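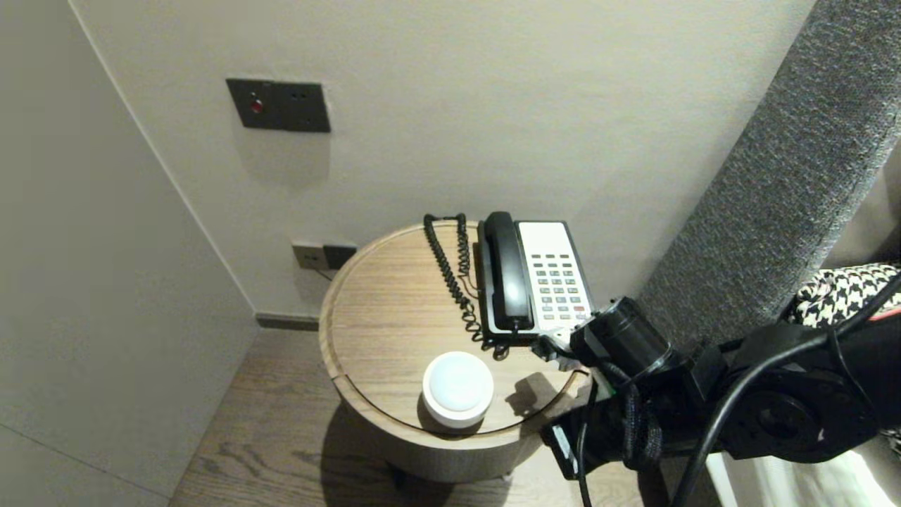 Notes from the Branddale visit, March 17, 2018

Okay, so this is what I scribbled down while Thomas Sala was showing us his setup, plus a few things I looked up once I got home. If you missed the trip, read this before session 4!

Thomas started with the desk phone, and I'm glad he did, as it's a great example of a job that sounds easy. The handset is stiff, the cord is springy, and the cord can end up right by the fingers (look at how it bunches up near the bottom of the phone). Write this down: a rigid object has one shape to plan for, a coiled cord has a new one every time you touch it.

He had us watch 3 tries in a row with the arm coming in from the side. My group argued about the rim of the table — would you come in low or from above? I still say above.

For next time:
Read chapter 13, the part on contact.
Sketch 2 approach paths to the handset and mark where the cord could snag.
Bring your questions for Thomas, he's visiting us in April.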